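Data collection update: hand-held grippers at the Restley site

Collection for the tabletop set restarted in May at Restley, using the second version of the Ultside hand-held grippers. The target for this round is 2000 accepted episodes over 6 task families. At the time of writing 844 have passed review. The remainder should be complete before the Stitov arms are moved to the new cell, although the schedule depends on how quickly the replay checks can be run.

For readers who have not followed the project: the earlier set was recorded by teleoperating the arms directly. The data was clean but slow to gather, and operators tended to settle into a small number of cautious paths that the arm could follow without tripping a joint limit. With the hand-held units the operator does the task at normal speed, and the arm is brought in only at the replay stage. The cost is that some recorded motions can't be reproduced by the arm at all. Those episodes are dropped in review and do not count toward the total.

Each operator works standing at the table with one gripper in each hand. Both units carry a printed marker block on the body, and hand pose is recovered from the markers together with the onboard motion sensor. The head camera gives the wide view.
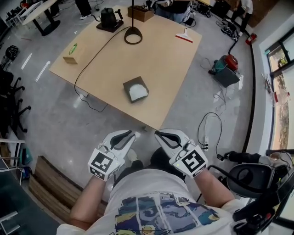 Pose loss remains the main reason for rejection. It happens most often when the operator rolls a wrist far enough to turn the marker away from the head camera, or when one hand passes behind the other. The motion sensor covers short gaps well. Longer gaps drift, and the review script now flags them automatically. Operators are asked to keep their heads still during a grasp and to avoid crossing hands unless the task calls for it.

Table contents are changed between sessions. Soft material in a tray, small rings, cleaning tools and ordinary household items are all in use, and the starting layout is drawn from a list so that no one arranges the table to suit themselves. Loose cable on the tabletop is allowed. The first set was recorded on bare tables, and the policy trained on it did poorly as soon as anything unrelated to the task came into view. Background activity is allowed for the same reason - people may sit, stand or walk past during a recording, and the session should not be paused for them.

Three changes to procedure apply from this round on:

Episodes now end when both grippers are open and clear of the object. Previously the operator ended the recording by voice, which left a tail of idle motion of varying length.

Failed grasps followed by a successful second try are kept and tagged as recoveries. Failed grasps with no second try are discarded.

Finger width is calibrated at the start of every session, including sessions that follow directly after one another. The Bühler gauge blocks are kept with the chargers and should go back there after use.

A first policy was trained on a subset of 70 episodes from the ring placement family, mainly to test the conversion pipeline. It runs on the Stitov arm from end to end. Approach motion is smooth, release is often early, and no success rate will be reported until the full family has been collected. The early release may come from a timing offset between the finger width signal and the head camera, which is being measured now.

Review notes are stored next to each session log. Operators with rejected episodes should read them before their next booking, as most rejections repeat the same fault several times within a single session.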